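The back room at Trukby: table, tape and walls
Updated 2nd February

We finished the back room at Trukby over the summer break and people have been asking what it looks like now. The room was used for storage for years, and most of the work was clearing it and deciding what to do with the walls. The total came to $3,316, with $1,818 of that going on the walls and the partition. Merja Sjöberg did the drawings and Jarmila Kopecký did most of the hanging and fixing.

The table

The table cost $335 second-hand. It came from a classroom clearance at Drisuvton, and it needed two people and a borrowed trailer to get it home. We looked at new ones first, but anything that wide was well over our budget or came in white, and we wanted wood that matched the floor in the front room.

Jarmila sanded the top twice and oiled it once. There was a burn mark at one end that took most of an afternoon. The grain came up better than expected, with darker streaks that didn't show under the old varnish. If you're doing the same job, go along the grain the whole way and don't rush the finer paper.

The tape is narrow and grey, and it marks off a work area on the top. Merja wanted lines that could be moved later, so paint and pencil were both ruled out. We tried masking tape first and it left a residue after a week. The grey one has been better. The edges are a bit uneven where it was cut by hand, and we've left it like that.

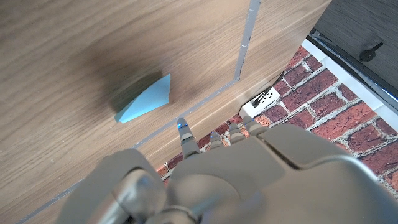

We keep loose paper in the same colour for the whole room if we can. Light blue is easy to find against oak-coloured wood, and yellow wasn't. Merja went through a pad of yellow notes in the first fortnight and lost half of them under other things. A bulk pack of 600 blue sheets was cheaper than buying small pads from the newsagent.

The oil marks if you leave a cup on it overnight. A dry cloth is enough for dust and crumbs. For anything sticky, use a damp cloth and wipe it dry straight after.

The walls

The wall behind the table used to be plain plaster with old hook holes in it. The red brick pattern is wallpaper, from a range called Amato that we found at Wistura. We had samples of a white brick and a dark one as well, and had them pinned up for three weeks. The red looked the warmest under the ceiling lights.

Matching the mortar lines took patience. Start from the middle of the wall and work out to both sides, so that any narrow strip ends up in a corner. Jarmila started from the left on her first go and had to take two lengths down again. Buy one more roll than you think you need – the pattern repeat is long and there's more waste than with a plain paper.

The wall on the right has concrete-look panels in grey. Those were quick. On the left is a dark grey partition with white edging, which closes the work area off from the corridor side.

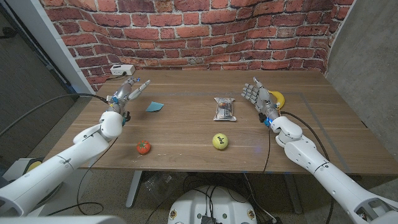 Food is allowed in the room as long as it stays in the packet until you're ready to eat it. We did try a separate snack shelf out in the corridor and it was empty by mid-morning every time, so it's been taken down. Rubbish goes home with you or in the bin by the front door.

Still to do

The skirting under the brick wall hasn't been painted yet. The gap where the paper meets the grey panels needs a trim strip, and Merja has two colours to choose between. We'd also like a softer light at the far end of the table, where it gets dim in the late afternoon.

The room will be open to visitors in March. Let Jarmila know if you want the leftover wallpaper. There's one full roll and most of another, both from the same batch, and they're free to anyone who can pick them up from Trukby.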